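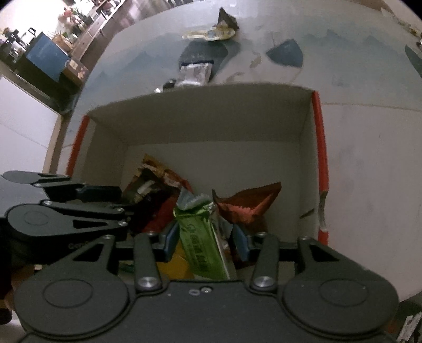 Green packet and the red-edged box on the table.

How to rekey a lock cylinder at home

I moved into my flat in March and had no idea how many copies of the front door key were floating about. A new lock seemed a waste when the old one turned so nicely, so I had a go at rekeying it. I've done four more since, for family mostly, and I'm happy to share how I do it!

You'll need the working key, the new key, a pinning kit that suits your make (mine is a Pavell, 300 pins in a little tray), a plug follower, tweezers and a small screwdriver. My cylinders are all Saliba ones with five pins. Yours might have six, and the clip at the back might look different, but the idea's the same.

Step 1. Take the cylinder out

Open the door and wedge it. Undo the long screw in the edge of the door, put the key in and turn it a little either way until the cam lines up, then slide the cylinder out. It can be fiddly – mine took ages the first time.

Step 2. Remove the plug

Prise off the clip (put a hand over it, they fly). Turn the key a little, then push the plug out with the follower right up against it the whole way. If you leave a gap the top pins and springs drop down and you'll be on your knees with a torch. Ask me how I know. 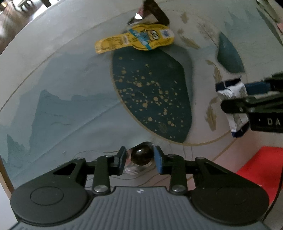 Step 3. Swap the bottom pins

Tip out the old bottom pins and slide in the new key. Drop in fresh pins one at a time, following the chart in your kit. Each one should sit flush with the top of the plug. If one stands proud, go down a size. Please don't file it, whatever the old forum posts say.

Step 4. Put it back together

Push the plug back in behind the follower, again with no gap, and refit the clip. Try the new key a dozen times before the cylinder goes anywhere near the door, and try the old one too (it shouldn't turn). I give mine a puff of Irkard dry graphite at this point, never oil.

Refit the cylinder with the door still open, and test it from both sides before you shut it.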